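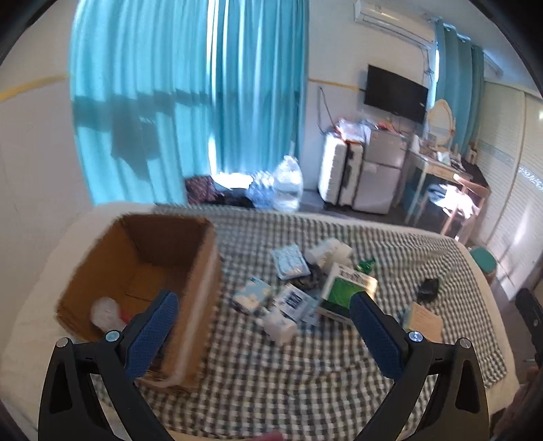

To: Sirndale Residents Services list
From: Office of Residence Life, Sirndale Hall
Subject: Re: Summer storage, move-out packing and the July changeover

Dear residents,

Thank you for the messages received over the past two weeks on the subject of summer storage. Several of them raised the same points, and the office would like to answer them together on the list so that everyone is working from the same information. The message that set out the questions most fully is quoted below, with the permission of its author, and our replies follow in the same order.

> From: Selvaraj Roy
> Subject: Summer storage, move-out packing
>
> Dear Residence Life,
>
> I am staying in Sirndale through the end of the term and coming back to the Chowdhury wing in the fall. I have read the storage notice twice and I am still unsure of a few things.
>
> First, the notice says each resident may store "up to 3 standard boxes." Is a standard box one that we get from you, or is any box of that size acceptable? I already have several from earlier deliveries and would prefer not to buy more.
>
> Second, does bedding count toward the limit? Last year my comforter went over in a bag on its own and was accepted, but a friend on the floor above was told hers had to be boxed.
>
> Third, where are the boxes going? The notice mentions Pingate but the map on the second page shows the old storage rooms at Arkside.
>
> Fourth, what happens to people whose summer lease begins before the storage room opens again? I know of at least two people who will be moving between buildings in July and will need their things in the middle of it.
>
> Finally, could the drop-off hours be extended? The posted window ends at 4 p.m. and many of us have exams or work until later than that.
>
> Thank you for your time.
>
> Selvaraj Roy
> Chowdhury wing

1. Boxes

Any sturdy cardboard box is acceptable, including one that has been used before. It must be no longer than 20 inches on any side and weigh no more than 40 pounds when packed. The box must close fully and be taped along the top and bottom seams. Boxes that have lost their flaps cannot be stacked and will be returned to the resident at the desk. Old shipping labels should be removed or covered, as last summer a number of boxes were set aside for the mail carrier by mistake and it took several days to recover them.

Residents who need boxes may buy them at the front desk while supplies last. Tape and markers may be borrowed there, and we ask that they be returned the same day.

2. Bedding

The two answers given last year were inconsistent, and the office regrets the confusion. For this summer, one bag of bedding per resident will be accepted in addition to the three boxes. The bag may contain sheets, blankets, a comforter and pillows. It should be tied shut and carry the same label as the boxes. All bedding must be washed and completely dry before it is bagged.

Mattresses belong to the hall and must remain on the bed frames. Mattress toppers cannot be stored.

3. Location

All summer storage will be held at Pingate, on the ground floor. The map attached to the original notice was from a previous year and has been replaced. The rooms at Arkside are closed for work on the drains and will not be available before the fall term. Anyone who still has items at Arkside from last year should write to the office directly, giving the name and room number used at the time.

4. Residents moving between buildings in July

Residents with a summer lease in another building may ask for a transfer label in place of a storage label. Items with a transfer label are kept apart at the front of the Pingate room and may be collected by appointment at any point in July. Appointments are made through the front desk and require one full working day of notice.

We have space for some 16 transfers. If more requests than that are received, priority will go to residents who have a gap between the end of one lease and the start of the next. Those who can move directly from one room to another on the same day are asked to do so and to leave the space for others.

5. Hours

Drop-off at Pingate will now remain open until 7 p.m. during the last week of term. The morning opening time of 9 a.m. is unchanged. The loading door on the east side will be used for all drop-offs, and the main entrance should be kept clear. Carts are available at Sirndale in exchange for a student card and may be kept for up to one hour.

Items that cannot be stored

The list in the original notice remains in force. Food of any kind, including sealed dry goods, is not permitted. The same applies to candles, aerosols, paint, batteries that have been removed from a device, and plants. Refrigerators may be stored only if they have been defrosted and left open overnight, and each one counts as one box. Passports, medication, cash and laptops should travel with their owner. The hall's insurance does not extend to stored belongings, and residents with valuable items should check their own coverage.

Room condition

Storage does not replace the ordinary checkout. Each room must be empty of personal belongings, swept and locked, and the key returned in its envelope, before the checkout time shown on the resident's lease. Unwanted clothing and kitchen items in good condition may be left on the donation shelves beside the laundry room. Broken items should go to the dumpsters behind the building. Hallways and stairwells must be kept clear at all times, including on the final morning.

A corrected notice and the current map are available at the front desk. Questions that concern a single resident's lease or account should be sent to the office and not to the full list.

Sincerely,

Office of Residence Life
Sirndale Hall

You are receiving this message as a current resident of Sirndale Hall. Replies go to the whole list.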